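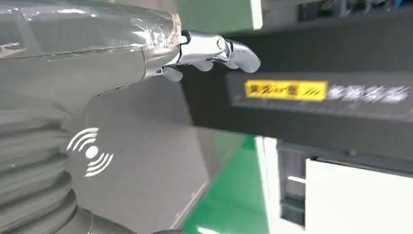

4 de agosto

Segundo intento con la cola de almidón para los cuadernos cosidos. La receta de julio me salió con grumos y la dejé secar demasiado, así que empiezo otra vez desde cero.

Proporción de hoy: 138 g de almidón de trigo por 1000 ml de agua destilada. Primero dejé el almidón en remojo con una parte del agua fría, una hora, y después lo puse a fuego bajo moviendo siempre en la misma dirección (no sé si la dirección importa, pero mi maestra lo hacía así y yo lo sigo haciendo). Cuando se puso transparente lo quité del fuego y lo pasé por el colador tres veces.

Prueba con papel Sollirer, el grueso. Pega bien en el lomo, pero en las guardas se forman ondas. Con el papel Fomalik casi no hay ondas. Anoto que corté el Sollirer con la fibra atravesada en dos de los cuadernos, fue error mío, hay que repetir esos.

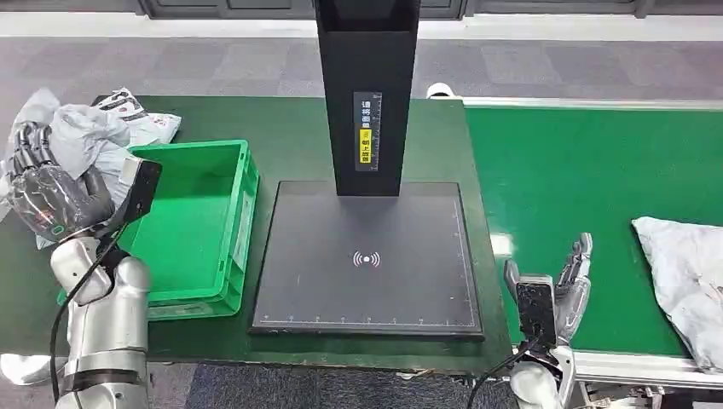
Razia Magsi leyó esto por la tarde y me escribió al margen que las ondas vienen del exceso de agua, que para las guardas ella diluye menos y deja el cuaderno bajo peso toda la noche, con secantes cambiados a las seis horas. También pregunta si guardé la cola en la nevera, porque la suya al tercer día ya huele.

La guardé, sí. Mañana preparo media cantidad, más espesa, y corto de nuevo las guardas. Falta pedir hilo de lino a Soronent, del mediano, y devolver a Tahira la plegadera de hueso.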